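I've been spending my evenings lately on the Kedier, a new online map that lets you drag a slider across the old quarter of Lestden and watch the streets change under your cursor. It went live in March and I'm already hooked!

The town archive has put up 343 survey sheets so far, all lined up with today's street plan (well, mostly lined up, the river wanders a bit on the earliest ones). Pick a decade, pull the slider, and Hollenstein Street turns back into a lane with a tannery at one end. I went straight for the block where I rent and found out it used to be an orchard, which made me oddly happy.

There are 9 walking routes too, and you can follow them on your phone. I did the one that starts at the Sulomer bridge. It took me two hours, mostly from stopping to compare rooflines, and the audio cut out twice by the old market hall. Bring headphones.
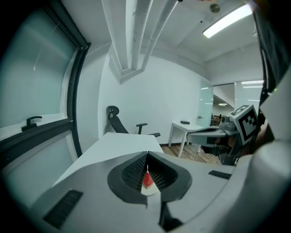
What I really want next is the street directories, so you could tap a house and see what trade was carried on there. The archive says six of them are being typed up now and should be added by October. The map is free and you don't need an account, though saving your own pins does take an email address. It runs much better on a laptop than on my elderly tablet.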